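Puster Task Board and Good Practice Booklet: four stars, one of them grudging

I bought the Puster kit for our bench at Murkbridge because Brock Lapointe was tired of everybody scoring manipulation trials by mood. You get a white board with printed outlines, a set of blue pegs, cylinders and other bits to go with it, and a 46-page booklet of rules, at least nine of which are about filling in the form.

The board is fine. The outlines are easy to read from a standing height and the blue shows up well against the white.

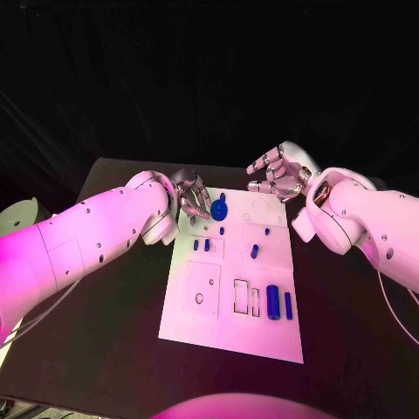 The booklet is where the money went. Rule 4 says no hand enters the work area while the arms are powered, and "hand" is defined to include yours, which I appreciated. Rule 7 wants the lighting written down for every run. I sneered at that one until we tried to compare our results with the Nikolaidis lot, who had written down theirs and were unbearable about it. Rule 11 says a dropped piece counts as a dropped piece. We had been calling them "partial placements".

It asks for 300 runs before you quote a success rate. We did 306, as Brock lost faith in the first six. 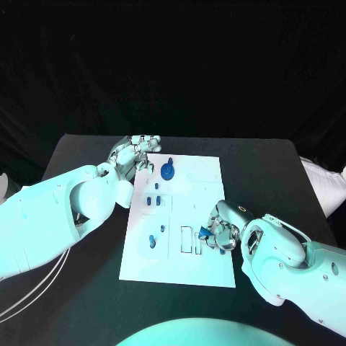 Grumbles, then. The form has a box for "operator demeanour" and no box for which gripper or hand you fitted. The section on emergency stops is good but sits behind the warranty. And there are no spare pegs, so order some before one rolls under a cabinet.

The Cletano set we had before was cheaper and came with a single sheet of advice, mostly "take care". I would buy the Puster again. I'd also ask them to move the emergency stop pages to the front, and I have, twice, on their form.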